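Ticket 429 – Conflict monitor: training-mission reports tagged as combat deployments

Status: resolved, one item carried over
Product: Griltby news archive, military and foreign policy section
Opened: 3 September 2023

## Problem

Readers of the Hondance desk reported that the deployments page was showing foreign training missions under "Combat operations". The page lists troop movements by country and is built from the tags on each archived report. 59 reports were in the wrong group. Most of them cover advisers sent to train border units and national guard forces, with no claim in the text that those advisers took part in fighting.

One reader wrote in to say we were making accusations the reports themselves didn't make. That is a fair complaint, so the ticket was raised to high priority.

## What was checked

1. Opened ten of the reports and compared the tags with the article text. The text was intact. Only the tags were wrong.
2. Checked whether an editor had changed them by hand. The edit history showed no manual changes after April.
3. Ran the Joro tagger on a single report with the old rule file. It came back as "training", as it should.
4. Ran it again with the current rule file. It came back as "combat".
5. Compared the two files. The current one has a line that treats "forces involved" as a combat phrase wherever it appears, including in headlines that only ask a question.

Step 5 explains most of it. A headline asking whether troops are fighting was scored the same as a report stating that they are.

## First fix (did not hold)

Removed the line and retagged the archive. 26 reports went back to the wrong group overnight. The scheduled job was still reading a copy of the rule file from the Chou server, which doesn't sync with the main one unless someone pushes it.

Pushed the file to Chou by hand and restarted the job. Left it for two full cycles before touching anything else. 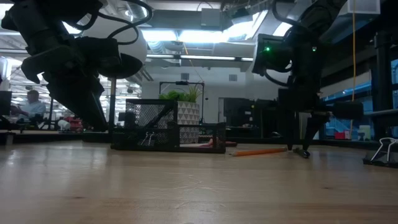
## Second fix

- Both servers now read the rule file from one location.
- Headlines ending in a question mark are no longer scored. Only the body text counts.
- "Training", "advisory" and "combat" are separate tags, and a report can carry more than one.
- Reports with mixed tags go to an editor before they show on the page.

Retagged all 576 reports in the section. Spot checks on the Hondance page look right – the training missions are back under their own heading.

## Still open

The email digest keeps its own cached list and may show the old grouping until it is rebuilt. Do not clear the cache from the admin screen, it also drops subscriber settings. Use the rebuild command on the Griltby side.

Correction note added to the deployments page. Reply sent to the reader who complained. Digest rebuild moved to its own ticket.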